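Início Casa Cozinha Despensa Contato

Como organizar a despensa em uma tarde

Comece tirando tudo das prateleiras. Separe os alimentos por tipo: grãos, farinhas, massas, enlatados, temperos. Confira a validade de cada pacote e descarte o que venceu. Farinha aberta há muito tempo deve ser peneirada antes de voltar ao pote. 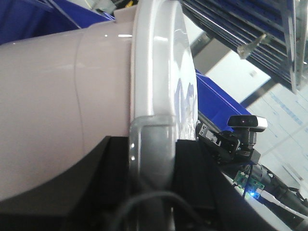
Depois, escolha os recipientes. Para arroz e feijão, um pote de 800 g atende bem uma casa de duas pessoas. Para café e especiarias, prefira potes menores, de tampa justa. Lave tudo com água morna e detergente neutro e espere secar por completo, de preferência de um dia para o outro.

Meça as prateleiras antes de comprar qualquer coisa. Uma profundidade de cerca de 40 cm costuma bastar; acima disso, o que fica no fundo é esquecido. Passe um pano com vinagre diluído nas superfícies e nos cantos.

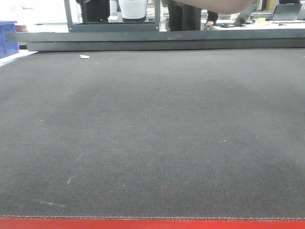

Foto: Laiba Zaidi

Na hora de guardar, ponha o que pesa mais embaixo e o que se usa todo dia na altura dos olhos. Escreva na etiqueta o nome do produto e a validade. Fita crepe e caneta permanente resolvem. Os pacotes mais antigos ficam na frente.

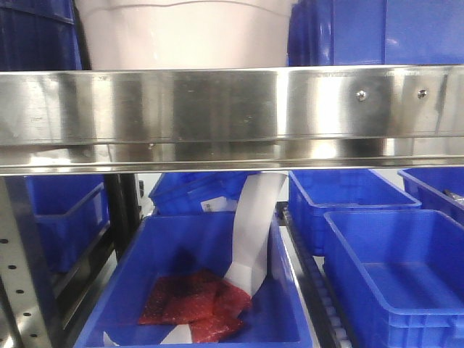

CASA E ORGANIZAÇÃO

Para manter a ordem, faça uma revisão a cada 4 semanas, antes da compra grande. Anote o que está acabando e deixe a lista presa na porta. Se aparecerem carunchos, isole o pacote, limpe a prateleira inteira e verifique os grãos vizinhos.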